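Drillska: battery drain logs from smartwatches and phones

README, third release, Sat 15 August

Summary

Drillska is a set of battery logs recorded on smartwatches and the phones they were paired with. Each log covers one charge, from the moment the charger is removed until the watch shuts down or the wearer puts it back on charge. The release holds 230 logs from 20 watches. It is meant for people who want to compare standby drain between watch software versions, or to test a battery estimate against recorded values.

The logs were collected by Pylyp Holovko and Raluca Nedelcu. Nazar Sydorenko wrote the logging app. Raimonds Kütt maintains the files and answers questions about them.

Contents

logs/ one CSV file per charge
watches.csv one row per watch, with model code, case size and software version
phones.csv one row per phone
notes.txt remarks entered by wearers, lightly edited for spelling
check.py reads every log and reports gaps and out-of-order rows

File names have the form watch number, underscore, charge number. Charge numbers are not always consecutive. A missing number means that the log was removed, and the reason is given in notes.txt.

Columns

time: seconds from the start of the log
level: battery level in per cent, as reported by the watch
screen: 1 if the screen was on, otherwise 0
link: bt, wifi or none
steps: step count since the last row
temp: battery temperature in degrees Celsius, blank if the watch does not report it

The app writes a row every 10 seconds while the screen is on and once a minute while it is off. Rows are not averaged. The level column moves in whole steps on most watches, so a flat stretch followed by a drop is normal and should not be read as a fault.

Method

Wearers were asked to use their watches as they usually did. Automatic updates were switched off on the watch for the length of a log, but not on the phone. Always-on display was left as the wearer had it, and the setting is recorded in watches.csv. If a wearer changed it part of the way through, the log was split and the two parts have the suffixes a and b.

The app itself uses power. On the Bedero watches Nazar Sydorenko measured the difference with logging on and off and found it too small to separate from ordinary variation between days. The same test has not been done on the Windmont models. Treat absolute running times from those with care.

Known problems

Watches 3 and 8 reset their clocks when the link to the phone dropped. The time column has been rebuilt from the row count and may drift in long logs.

The steps column is unreliable in logs made before March, when the app counted some steps twice after a restart. The values have been left as recorded.

Two of the Lengyel watches report temperature as a whole number only.

On phones with aggressive background limits the link column sometimes shows none while notifications were still arriving. Régis Besson reported this, and check.py now marks the rows concerned. It does not correct them.

Changes since the second release

Added the temp column.
Renamed the conn column to link.
Removed logs shorter than an hour.
Fixed the date order in notes.txt.

Use

Python 3 is enough to run check.py, with no further packages. Run it from the top folder. It prints one line per log and ends with a count of the files that failed.

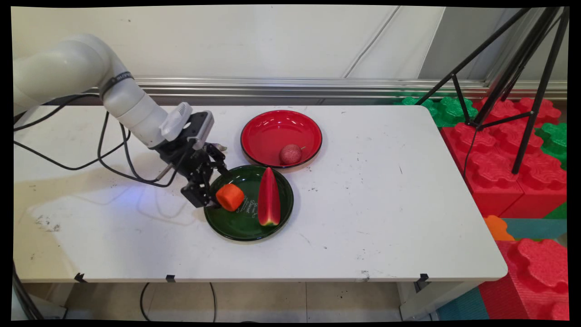 A failed file can still be loaded. In most cases the failure is a single gap at the end of the log, where the watch shut down before the last rows were written. To skip such files, pass the option strict, and check.py will write a list of the clean ones to clean.txt in the same folder.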